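Wulia shirt folding set – readme

Last touched 9 February 2022. Nermin Kozan, bench at the back of the Werkora shared workshop.

Hi! So this is the data I've been collecting while I try to get a homemade arm to fold a T-shirt. The arm is called Wulia and I've been building it since December, mostly in the evenings, mostly out of parts I printed at home in Kumthorpe and then printed again because the first ones cracked. If you want the build itself (the servo mounts, the wiring, the embarrassing shoulder bracket) that's in the other folder. You only need this one if you want the recordings.

What's in it

There are 200 episodes. Each one is a single attempt at one fold, from the moment I hit start to the moment the arm parks or I give up and hit stop. I drive the arm by hand with a smaller copy of itself – same joints, no motors – and the software writes down both at once. Every episode folder has the joint positions, the gripper opening, the wrist camera frames and a one-line note from me. The notes are typed between runs and some of them are just "nope." Sorry about those.

I sorted the attempts into good, usable and bad. Bad ones are still in there, 51 of them, because I think they're handy if you want to train something that notices trouble. Filter on the grade column in the index file if you don't want them.

The wrist camera

It's a little USB board screwed onto the last link, and it looks down at whatever the gripper is working on. Focus is fixed. I turned auto exposure off after episode 5, so the first few change brightness as the arm moves and you may want to skip them.

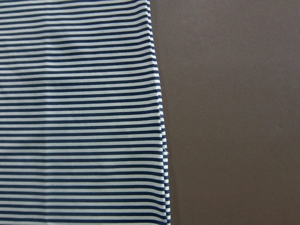
Wrist view, navy and off-white stripes with the folded edge running down at a slant.

I really like stripes for this! When the cloth ripples, the lines ripple too, so you can see slack in a still frame that you'd never spot on a plain gray shirt. The edge is easy to pick out against the brown as well. My edge finder (a script called yuksel_edge.py, named after Yüksel at the next bench, who wrote the ugly half of it) does fine on clean folds and gets confused when the stripes bunch up close together along the turn. It also likes to grab stray threads. I left the threads in.

Known problems

The clock on the leader arm drifts. Over a long episode it can end up nearly 2 frames behind the camera, so use the corrected timestamps column and ignore the raw one.

Gripper opening is in servo ticks and I never converted it to millimeters. Zero is closed. Bigger is more open – that's as much as I can promise.

I swapped the fingertip pads partway through and forgot to write down when. If you find a jump in the grip values, that's probably it.

Using it

Take it and do what you like with it, just mention Wulia somewhere. If you get a policy that folds better than mine please write to me, I'd love to see it run. Next up is sleeves, once I've reprinted the wrist.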